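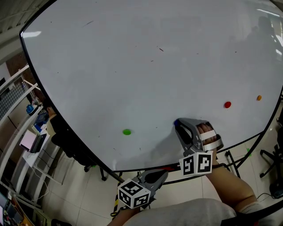 Troltholm Young Makers' Club: Kit Reviews

Hello again! I've been trying the Grernivska kit, and I want to tell you how it works. You hold a gray gripper in each hand, a bit like giant tweezers, and use them to do a job. My job was discs on a big round table: green, red and orange.

See the white cube with the black-and-white patterns? A camera looks for those patterns and uses them to work out where the gripper is and which way it's tilted. A robot can then learn from lots of goes like mine. The booklet suggests 200 goes for one job (I managed 5 before my snack).

Your fingers go through the white straps, so ask a grown-up to help if they feel too tight. Small discs are fiddly, so start with something chunky!

The kit is £477, so it's really one for schools and clubs. Sushil Shukla looks after ours, and you can book a turn with him on Friday.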